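Kumwood serving tray, large, white: notes after a month of use

I bought the large Kumwood to replace a melamine tray that had warped. It is sold in two sizes, and the small one is too short for a teapot and cups.

The rim is the best part. It is thick enough to grip with a full load, and the rounded corners wipe clean in one pass. The Brimetti tray I tried first had square corners that collected sugar and tea leaves, and it went back to the store. 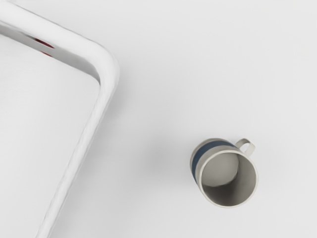
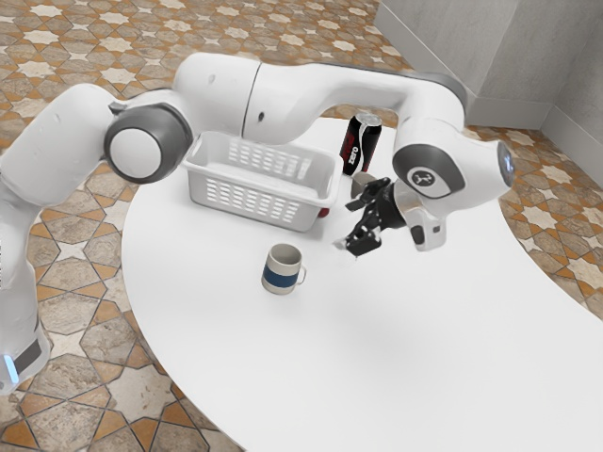
Weight is acceptable. Carrying five full mugs up a flight of stairs was no trouble, though mugs with unglazed feet slide on the floor of the tray if it is tilted. A cut piece of shelf liner fixes this. Kumwood sells its own mat, which I have not tried.

Staining: black tea left for 24 hours came off with dish soap. Turmeric did not. A paste of baking soda took out most of it after two rounds -- a faint yellow ring remains near one end. Lutz Harms, who has the same tray in gray, reports no visible marks, so gray may be the better choice for a kitchen that cooks with spices.

The underside has no feet. On a wet counter it sticks slightly and has to be lifted from one end.

Dishwasher: it fits the lower rack only, and only at an angle. I wash it by hand.

Recommended for tea and breakfast, less so for curry.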